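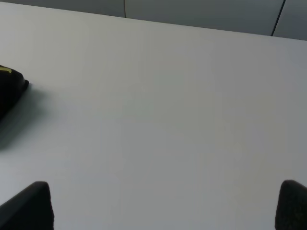
Fire door and exit check, Farham building, ground floor

February 18, 2020

1. Front exit opens fully from inside
Pass. Stiff at the bottom. The Stodus report calls this "adjusted", which I doubt.

2. Closer on kitchen door
Fail. Stops short of the latch unless pushed. Also failed in May.

3. Gaps round door edges
Pass on three doors. Store room not checked – locked, no key on the hook.

4. Extinguishers in date
Pass, going by the labels. I would like to see the Trundetti paperwork before I believe them.

5. Emergency lights, 30 minute test
Log says all fine. Same pen and same wording on every line, so please repeat with two people present.

6. Exit signs
Pass. Back corridor sign is dim.

7. Alarm call point 41
Sounded. Panel showed the wrong zone.

Items 2, 5 and 7 to be looked at again before sign-off.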